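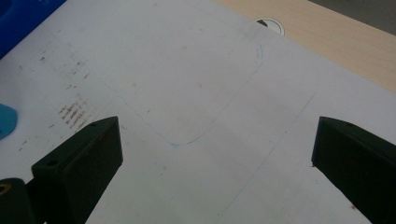
Fengying Shen
Workshop Lead, Letomeck

Looking after a hand-held gripper and the board it works over

14 shares
3 comments

Most of the trouble I get called over for is small. A finger has worked loose, or the tip has picked up something sticky, or the board has moved and the outline on it no longer matches anything. These are the jobs I do on one hand-held gripper with printed fingers and a white work board. Other tools will differ in the details, but the order should carry over.

Start with the fingers

Take the tool off its lead and lay it on a folded towel. Hold the body in one hand and try to rock each finger sideways with the other. A little spring at the tip is fine. Play at the root means a screw has backed off. Use the right size hex key, the long one and not the stub from the drawer, and stop when you feel it seat. Our fingers screw into brass inserts set in plastic, and an insert that has been pulled once never holds properly again.

If an insert does spin, back the screw out slowly while pushing the finger to one side. Sometimes it comes. If it doesn't, cut the finger off at the root and print a new one. Reseat the insert with a soldering iron, straight down, and let it cool before you touch it. I keep an old tip for this, as the plastic ruins a good one.

Swap fingers in pairs. A new finger against a worn one closes crooked, and you will spend the afternoon blaming the motor.

Cleaning the tips

Damp cloth, one drop of dish soap, then a dry cloth. No acetone. Look at the inner edges under a lamp, where crumbs of colored plastic and dried glue like to sit, and lift them with a wooden toothpick. Screw holes fill up too. An old toothbrush clears them.

We had a Badawi degreaser on the shelf until May and I have stopped using it on printed parts. It left the surface tacky.

Checking the closing

Close the fingers slowly on a strip of paper and pull. It should drag evenly from both sides. Then look down from above and see whether the tips meet square. If one leads the other, loosen that finger, close the tool gently so the tips line themselves up, and tighten with it closed. Open and shut it a few times and look again. On the Rodura frame the stop screw is on the left side and needs a quarter turn at most.

Write down the opening when you are done. Mine is set to 76 mm, and if it reads anything else the next time, something has slipped.

The board

Ours has a light blue outline drawn by hand for where the part goes, and a pencil line to one side of it. Parts of the outline have gone to dashes. I go over it when I can no longer follow it at arm's length, with the same pen - a different blue shows up as a second line and people line up to the wrong one.

Brown marks are harder. Try a melamine sponge with plain water first, and work away from the drawn lines. Baking soda paste takes off a bit more but dulls the surface, so try a corner. What is left after that I leave alone. Gray smudges and dust wipe off with a dry microfiber cloth.

Check that the board lies flat on the table and stays clear of the cable grommet, or the lead will rub on the edge.

Last things

Put caps and small bins back where they live before you plug in. Run the tool with nothing in it for a minute and listen. The Unis grease goes on the slide every 200 hours, a very small amount, and the excess gets wiped off the same day.

3 comments
14 shares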